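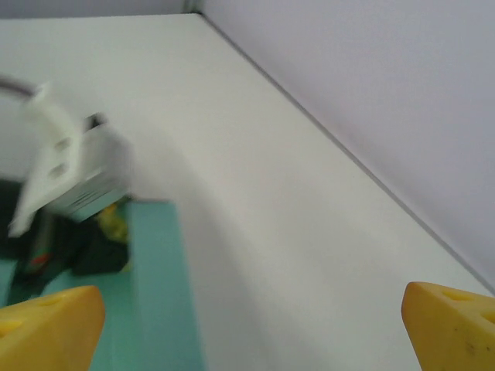

One packer on the evening shift at Mumano asked if she must now stand and wait until the arm is finished, and whether the waiting counts as work. It does count. Many people asked the same in October, so I put it into this guide for the teams at Pemenon and Grandirport, who start with the same kind of station.

How to share a sorting table with the arm

Before the shift

Put the tray flat on the white table, near the left side, and leave the right side free. The arm needs this free space to turn. Look where the cables lie. If a cable goes across the tray, move it before you press start.

Wipe the yellow fingers with a dry cloth. Small dark marks on the plastic are normal and you do not need to report them. A crack you must report.

During the shift

1. Fill the tray only when the arm is paused. Soft dark things and hard white parts may go in the same tray, but do not press them together.

2. Press start and step behind the line on the floor.

3. If the arm misses an item 2 times, press pause and take the item out by hand. Write it in the log under "hand".

4. Change places with your colleague after 2 hours. Watching is tiring in another way than lifting, and the eyes need a rest.

What is different for you

Before, each person at Fashola sorted one table and was paid by the table. Now one person looks after 2 tables and is paid by the hour. The log is for repairing the station. Your team leader may not use it to compare people, and this is written in point 11 of the shift rules.

If you prefer to stay with hand sorting, tell your team leader before the new plan is printed. Hand tables stay open on both shifts.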